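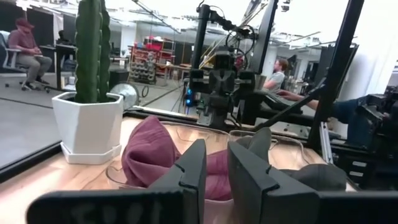 Hobart, April 2026

So we had our first proper fault on the new bench, and of course it was over laundry. The job was dead simple: pick the pinky-maroon cloth out of the glass bowl, put it down on the table, go again. Jallel (the arm, we name them all) had been doing it happily for almost 1,000 cycles and I'd got cocky enough to go and make a cuppa.

Came back to an awful whining noise. The left gripper had closed on the rim of the bowl as well as the cloth, and it just kept squeezing! The force limit was meant to kick in well before that. I hit the stop and stood there feeling a bit sick, picturing glass all over the bench.

Suryani Hartono went through the logs with me and found it in 14 minutes, which was slightly embarrassing. When we updated the Drarkar controller, the grip settings went back to the factory values on one arm and stayed put on the other. I'd checked the other one. Yep.

The bowl survived, with two little scuffs on the rim. We've now got a settings check that runs at every start-up, and I've ordered four plastic bowls, though clear plastic might muck up the colour tuning all over again. The cactus is staying where it is for now, but Suryani reckons it's next.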